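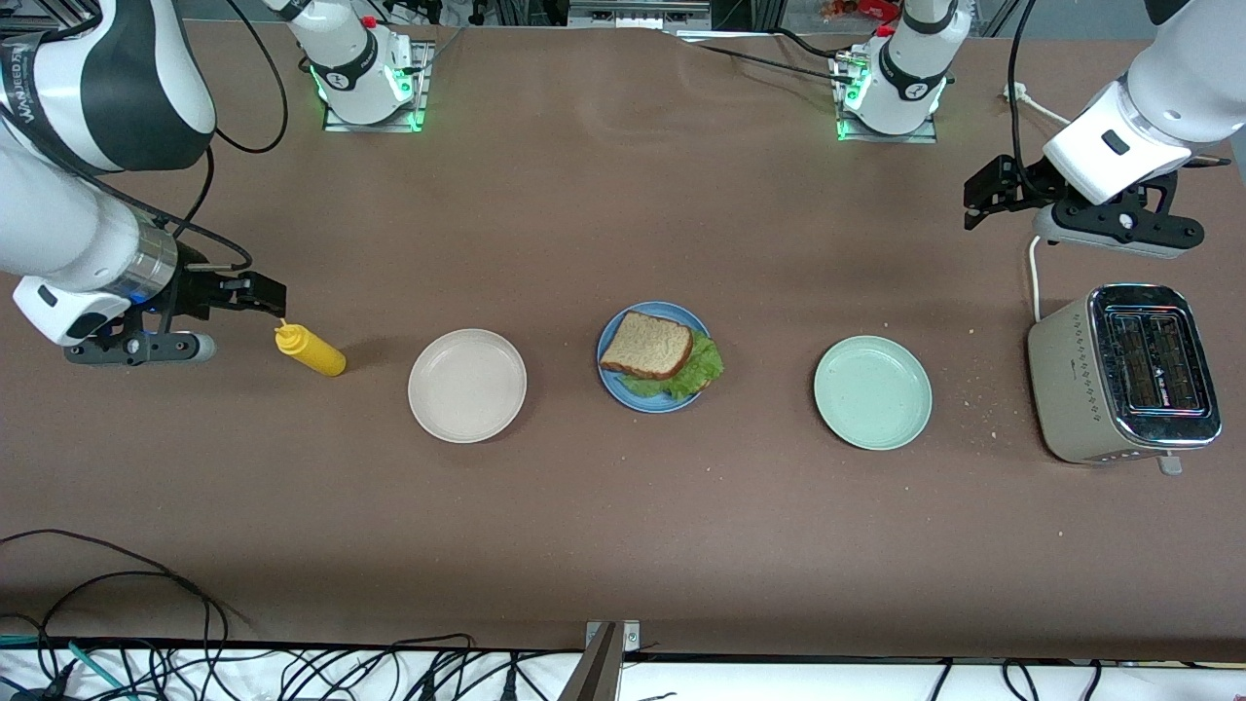
A sandwich on a blue plate, between a white plate and a pale green one.

Fonano to Reissue Tavum in Two Hardcover Volumes

Last updated: July 2025

Fonano will reissue the complete run of the science fiction comic Tavum in two hardcover volumes, the publisher said in a notice to retailers. The first volume collects issues 1 through 6 and the short prologue that was originally sold only at conventions. The second collects the remaining issues, the cover gallery and the script for an unpublished epilogue.

The pages have been rescanned from the original line art where it survives. Color has been rebuilt from the printer's separations, and the lettering has been reset at the original size. Volume one runs 184 pages and uses a sewn binding, so spreads open flat at the gutter. Paper is an uncoated matte stock, heavier than that of the earlier softcover.

Writer and artist Rozália Skála supervised the corrections. Two pages in the fourth issue were printed in the wrong order in every previous edition and now appear in sequence. "The captions on those pages make sense again," Skála said in the notice. "I left the drawing errors alone." 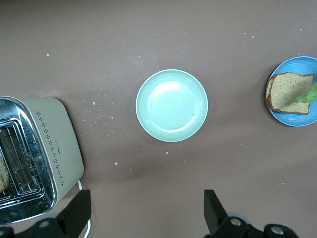
A signed edition, limited to 2000 copies, will be sold through the publisher's own store. It has the same contents as the standard hardcover and adds a slipcase, a numbered plate and a folded map of the Opoku station, the setting for most of the story. The map is new and was drawn to match the floor plans seen in the background of the third issue. Orders are capped at up to six copies per customer.

The digital edition will follow on the same day as the second volume. It will carry the corrected pages but omit the map. Readers who own the earlier digital files will not receive an automatic update — the new edition has a separate listing.

Fonano has not set a price for either volume. The notice makes no mention of Voltia, the companion series Skála drew after Tavum ended, and the rights to that title are held separately.

Filed under: Comics / Collected Editions / Sci-Fi

Recent stories
Voltia Back Issues: A Reading Order
Slipcase or Dust Jacket? Storing Oversized Hardcovers
June Solicitations: Indie Publishers
How Color Separations Are Restored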